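Two hours at the Vistance gripper comparison day, Prevositz

Sunday, July 26, 2026

I drove out to Prevositz for this one with low expectations, and I came back with slightly better ones. Vistance had invited small integrators and a handful of shop owners to compare grippers on a two-arm tabletop setup. The invitation promised "real household tasks." I have been to enough of these days to know that usually means one mug, handled by a person who has practiced with that mug all month.

There were three mugs' worth of talk before anything moved. The slides covered reach, payload and a chart with no units on one axis. I asked about the units. I was told they would be added to the version on the website.

The setup itself was better than the slides. White arms, black two-finger grippers, a big brown table with kitchen things on it. The job we spent most of the time on was picking up a pink mug. We were told each gripper would get the same task and the same operator, and I'll give them credit for that, as at the Joly event last September every gripper got its own favorite object.
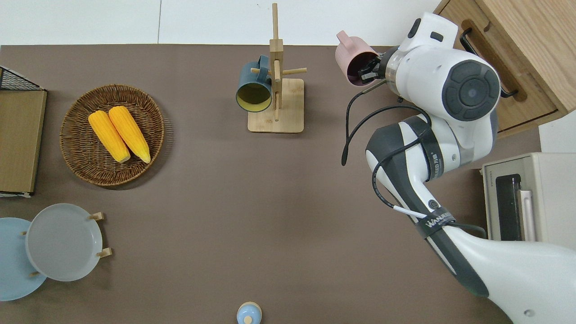 My first complaint is about how a grasp gets scored. Vistance counts a pick as good if the mug leaves the table and stays in the fingers. For me a pick is good when the mug is held in a way that lets you do the next thing with it. If it has to go on a peg, the handle needs to end up somewhere useful, and a mug that turns in the fingers on the way up has cost you time even if it never drops. I raised this and the answer was that regrasping could be "handled in software." Maybe so. I would like to see the software handle it.

The second complaint is the fingertips. Gateck, whose pads were part of the comparison, had a handout claiming 700 cycles before the grip starts to fade. Cycles of what? Squeezing a dry steel block in a clean room is easy on rubber. Squeezing a mug with dish soap on it is hard on everybody. The handout didn't say, and the man next to me with the same question got the same shrug.

What I did find useful was the comparison between approaches. You can take a mug by the outside of the body, or come down from above with the fingers at the rim. Coming from above asks less of the arm, and it keeps you clear of things standing next to the mug. It also asks a lot of the camera, as a small error in where you think the rim is gets you a finger knocking against the wall.

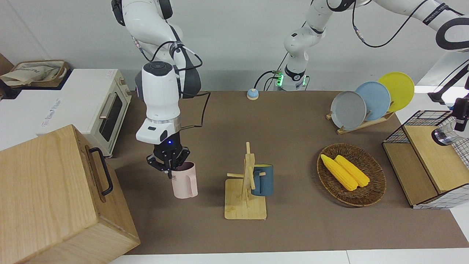

I timed what I could with my phone. The slowest complete attempt I clocked, from the start signal to the operator calling it done, took 74 seconds. I am not going to print the fastest one, having started the timer late.

Cables deserve a paragraph. The arms had loops of black cable hanging along the links, and every vendor tells you this is how it is done on a development bench. Fine, but people buy from what they see at the bench. Those loops will find a rack or a basket handle sooner or later, and I have replaced enough connectors to care. I asked what a spare cable set costs and how long it takes to arrive. The price was "in the quote." Delivery was 6 weeks, which is a long time to have an arm sitting under a sheet.

Cameras were the part I had come for, and they got the least time. There is a view from overhead and a view from the side, and the operator could switch between them. From straight above you can judge left and right well enough. Judging height is another matter.

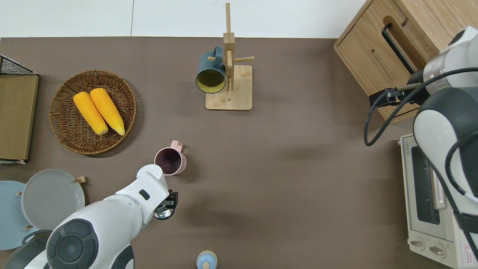

My own preference is still to have both views up at once, on separate screens if need be, and to stop pretending one good camera is enough.

Would I buy? Not on the strength of this. Of the 2 finger designs they talked up most, I would borrow the plainer one for a month and run it on our own parts, with our own people, and keep a log. Vistance said a loan was possible and that somebody would call me about terms. If you go to the next one, take a mug from home and ask them to pick that up.

Parking is behind the building, and the coffee was all right.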